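Fingate Floor-Standing Dehumidifier, Model 139

The Fingate 139 is a compressor dehumidifier for basements, workshops and storage rooms up to 600 square feet. It runs on a standard grounded outlet and removes up to 50 pints of water per day at 80 °F and 60 percent relative humidity. Output drops in cooler rooms; below 41 °F the unit stops and will not restart until the air warms up.

Controls
Target humidity is set in steps of five percent. The fan has two speeds. After a power cut the unit returns to its last setting — the compressor waits three minutes before starting. 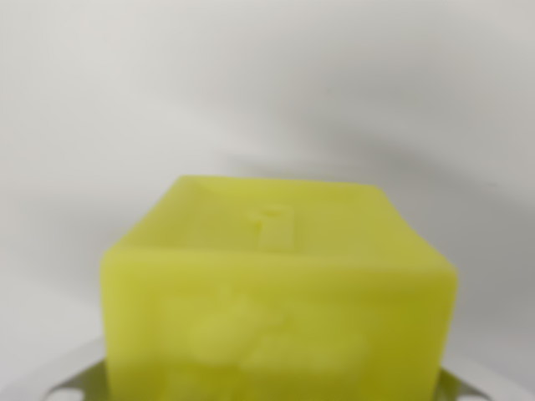

Drainage
Water collects in a front-loading bucket with a float switch. For continuous use, connect a garden hose to the rear outlet and run it downhill to a floor drain. The hose is not supplied. Where the drain is higher than the outlet, order the Buleck lift pump kit, which includes 6 feet of clear tubing and a check valve.

Placement
Leave 12 inches of clear space at the back and sides. Keep doors and windows closed while the unit is running. Stand it upright for 24 hours before first use if it was shipped or stored on its side.
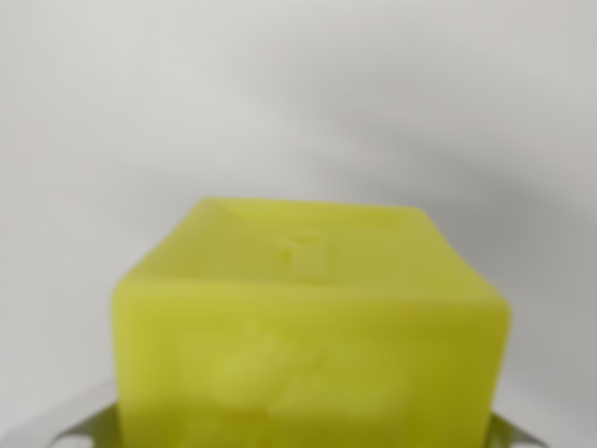

Maintenance
Rinse the mesh filter every two weeks in lukewarm water and let it dry fully before refitting. Wipe the bucket with mild soap. Do not use bleach on the float. Before winter storage, drain the bucket, run the fan alone for one hour and coil the cord on the rear hooks.

Parts and service
Replacement filters and buckets are sold separately. The Horgan caster set fits this model only. Warranty is two years on parts, five on the sealed system. Service requests go to Irén Fodor at the parts desk; have the serial number ready — it is on the label behind the bucket.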